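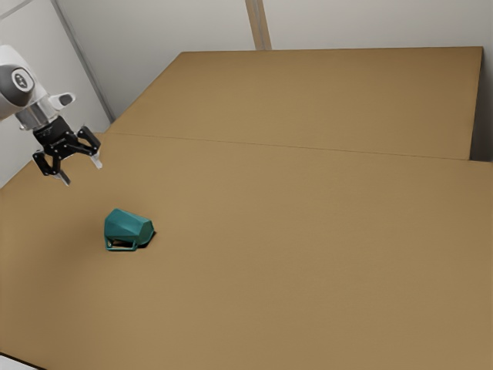 **Ballholm edition of the Grestlow Herald**

**pressroom_ed** wrote:

The Herald has stopped printing a separate Ballholm edition. As of January there is one paper for the whole county, and Ballholm gets page 11 and whatever fits on it. The front page this week was a parking dispute in Grestlow. The school budget vote in Ballholm got 2 paragraphs next to a mattress ad.

I have subscribed for 22 years. The price has not changed.

---

**mhollis** wrote:

They did announce it, in a box on the letters page. I missed it the first time too.

I don't mind one paper. The old Ballholm edition was the same paper with a different front and a few pages swapped. Most weeks you could lay them side by side and find the same crossword, the same obituaries, the same recipe column.

---

**pressroom_ed** wrote:

The swapped pages were the part I paid for. Planning notices, the town meeting, court listings. I can get a recipe anywhere.

---

**Tern** wrote:

Court listings went before January. I think they stopped last summer when the reporter who did them moved to Kotum.

Violeta Echeverría is still covering Ballholm as far as I know. Her name was on the school budget piece. If you want it longer, write to her editor and leave her out of it. She files more than they print.

---

**mhollis** wrote:

> She files more than they print.

Do you know that or are you guessing?

---

**Tern** wrote:

The web version of the budget story was three times as long and had the vote by district. So the copy exists. It's behind the login, but print subscribers get the login included. You need the account number from your mailing label.

---

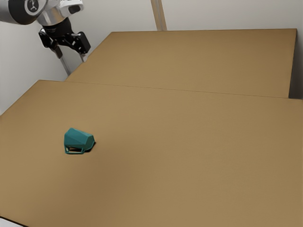
**dockside** wrote:

Does the single edition still carry the legal notices for Ballholm?

---

**Tern** wrote:

All the legal notices are now in one section at the back, sorted by town. Ballholm comes first. Zoning hearings are in there, with the date of the hearing in bold.

---

**dockside** wrote:

Thanks. I looked for them on page 11 and gave up.

---

**graywether** wrote:

I'll take the other side. I live out past Zapata Road, halfway between the two towns, and under the old setup I got the Grestlow edition no matter what I asked for. My kids go to school in Ballholm. For me the combined paper is an improvement, even with a short budget story.

The real problem is that they cut the page count at the same time. Put those pages back and one edition would be fine.

---

**pressroom_ed** wrote:

Fair enough on the delivery line. I had forgotten that people out there couldn't choose.

I still think a town that had its own front page should get more than one page inside. I'm going to write in and ask for two, plus the court listings. I'll post the reply if I get one.

---

**mhollis** wrote:

Ask about the price as well. And keep it under their word limit or they'll trim it.

---

**Tern** wrote:

Limit for letters is on the opinion page, bottom left. Send it by email. The form on the website dropped my last one.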